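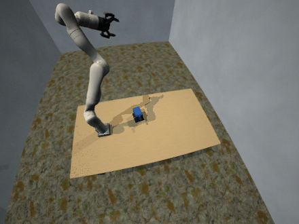 Weißer Roboterarm auf einem Holztisch, computergeneriert

Neulich las ich wieder so ein Porträt einer Erbin, die sich »alles selbst erarbeitet« habe. Der Großvater hatte Kleinschmidt gegründet, der Vater saß im Aufsichtsrat von Brivura, und mit 22 eröffnete sie ihre erste Galerie. Von eigenem Geld, hieß es. Das eigene Geld war ein Geburtstagsgeschenk.

Ich gönne ihr die Galerie. Mich stört das Kapitel über die harten Jahre, das in keinem dieser Texte fehlen darf. Sie habe damals in zwei Zimmern gewohnt - in der Innenstadt, mit Blick auf den Fluss - und vier Monate lang in einem Café bedient. Meine Tante hat 57 Jahre lang gearbeitet, sieben davon bei Drinness am Band, und auf das Porträt warten wir in der Familie bis heute.

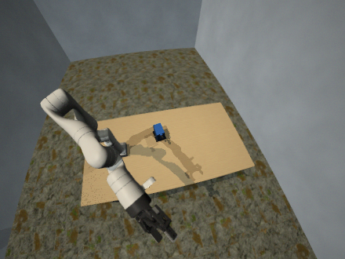
Wer reich geboren ist, braucht offenbar eine kleine Armut, so wie andere Leute ein Ferienhaus brauchen. Man fährt für eine Weile hin, bringt Anekdoten mit und lässt den Schlüssel beim Nachbarn. Geschrieben wird darüber dann mit einer Ehrfurcht, die man früher für Polarforscher aufgehoben hat. Dabei wäre der ehrliche Satz so kurz: Ich hatte Glück, und es hat Spaß gemacht. Den würde ich sofort lesen, sogar zweimal. 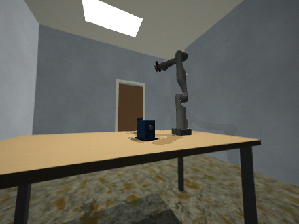

Tanko Effiong hält das für ungerecht. Auch wer weich falle, falle ja, schrieb er mir, und für seine Eltern könne niemand etwas. Stimmt beides. Nur lässt man sich für die Matratze gewöhnlich keine Tapferkeitsmedaille umhängen, und das Café hat, soweit ich weiß, ihrer Patentante gehört.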